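Tag der offenen Tür bei Gasser, wer war noch da?
Unterforum: Messen, Treffen, Vorführungen

greifbacke_nord schrieb:
So, wieder zuhause, mehr als 78 km Stau inklusive. Kurz meine Eindrücke, Rest morgen. Halle hinten links war am besten, da stand die zweiarmige Zelle von Drikia. Aufgabe: Arztkram und eine Box mit Sternennacht drauf sortieren. Stethoskop, Päckchen, Kunststoffbehälter mit Etikett, alles auf engem Raum.

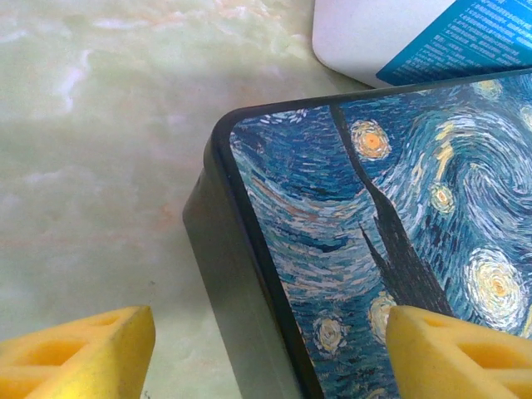
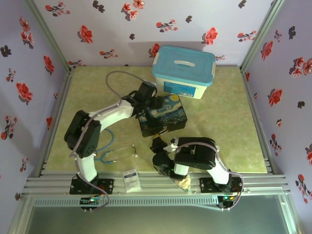
Re: Tag der offenen Tür bei Gasser
palettenpaul schrieb:
War auch da, aber nur vormittags. Bei mir stand die Zelle still, angeblich Kalibrierung. 40 Leute davor und keiner sagt was. Lief die später?

Re: Tag der offenen Tür bei Gasser
greifbacke_nord schrieb:
Ja, nach der Mittagspause. Sylvie Simard hat die Vorführung gemacht, sehr angenehm, kein Verkaufsgerede. Erst von Hand geführt, dann ein Durchgang selbstständig. Der zweite hat 56 Sekunden gedauert, stand auf dem Monitor. Die Box hat er an der Ecke gepackt und ein Stück gedreht. Beim Stethoskop dann Abbruch, Schlauch verhakt. Neustart, weiter.

Re: Tag der offenen Tür bei Gasser
M.Kettenrad schrieb:
56 Sekunden für eine Box und ein halbes Stethoskop. Na danke. Unser Delta in der Verpackung würde in der Zeit die Schicht fertig machen. Ich versteh den Hype um diese Leichtbauarme nicht, das ist Bastelware mit offenen Kabeln. Sieht man doch auf dem zweiten Bild, die Platinen sitzen unten frei am Fuß. Das nimmt mir kein Sicherheitsbeauftragter ab.

Re: Tag der offenen Tür bei Gasser
lotte_lötet schrieb:
@M.Kettenrad du vergleichst Äpfel mit Schrauben. Der Delta kann genau ein Teil aus genau einer Richtung. Leg dem mal ein Stethoskop hin. Um Takt gings da null, es ging ums Anlernen. Simard hat das auch so gesagt, Versuchsaufbau, kein Produkt.

Und offene Platinen am Vorführstand, mein Gott. Ich fand gut das man was sieht.

Re: Tag der offenen Tür bei Gasser
M.Kettenrad schrieb:
Dann sollen sie nicht "Zukunft der Klinklogistik" aufs Plakat schreiben. Hing direkt am Eingang. Wer so ein Plakat aufhängt, muss sich an Takt messen lassen. Meine Meinung.

Re: Tag der offenen Tür bei Gasser
lotte_lötet schrieb:
Plakat war blöd, ja. Geschenkt.

Re: Tag der offenen Tür bei Gasser
neu_hier_tim schrieb:
Frage von einem Azubi: warum die gelben Finger auf dem ersten Bild? Wir haben in der Werkstatt nur Alubacken mit Gummi drauf. Ist das Schaumstoff?

Re: Tag der offenen Tür bei Gasser
greifbacke_nord schrieb:
Sieht nach Schaum aus, ja, mit dreieckigen Taschen drin. Gibt nach und legt sich an runde Ecken an, das ist der Witz dabei. Material hab ich nicht gefragt, sorry. Nachteil kenn ich von unseren eigenen Weichbacken: Kanten leiden schnell. Hier vorne ist auch schon was abgenutzt. Bei uns wechseln wir alle 6 Wochen, bei scharfem Blech öfter.

Re: Tag der offenen Tür bei Gasser
palettenpaul schrieb:
Alle 6 Wochen?? Was nehmt ihr da? Wir haben welche von Durkex drauf, die halten seit Januar. Gut, ist nur Karton.

Re: Tag der offenen Tür bei Gasser
greifbacke_nord schrieb:
Selbst gegossen, deswegen. Durkex war dem Chef zu teuer. Schick mir mal die Shore-Härte per PN.

Re: Tag der offenen Tür bei Gasser
Hubwagen_Heidi schrieb:
Hat jemand den Vortrag von Corrado Negri gehört? Ging um Skidside, also das Umsetzen von Kisten direkt neben der Linie. Ich stand zu der Zeit in der Schlange für die Bratwurst und hab dann nur noch die Fragerunde mitbekommen — die war allerdings hitzig. Einer wollte unbedingt wissen, wer haftet wenn der Arm eine Kiste fallen lässt. Antwort kam keine.

Re: Tag der offenen Tür bei Gasser
M.Kettenrad schrieb:
Der Eine war ich.

Antwort kam schon, nur eine schlechte. "Wird projektbezogen geregelt". Vortrag selber war ok, muss ich zugeben. Negri kommt hörbar aus der Instandhaltung, der hat auch Störungsbilder gezeigt und keine Hochglanzfilmchen. Folien sollen noch online gehen.

Re: Tag der offenen Tür bei Gasser
neu_hier_tim schrieb:
Danke für die Antwort oben. Noch eine: durfte man die Arme selber führen? Unser Ausbilder überlegt ob er mit der Klasse hinfährt wenns nochmal was gibt.

Re: Tag der offenen Tür bei Gasser
lotte_lötet schrieb:
Ja, nach der Vorführung, jeder ein paar Minuten. Ich hab's mit dem kleinen weißen Päckchen probiert und es dreimal verloren. Viel schwerer als gedacht, man hat null Gefühl für die Kraft. Für eine Klasse super, aber vorher anmelden, sonst steht ihr euch die Beine in den Bauch.

Re: Tag der offenen Tür bei Gasser
greifbacke_nord schrieb:
Nachtrag: am 18. Juli 2025 gibts laut Aushang einen kleineren Termin, nur Gruppen, Anmeldung übers Sekretariat. Tim, sag das deinem Ausbilder. Parken hinterm Hochregal, vorne ist Baustelle.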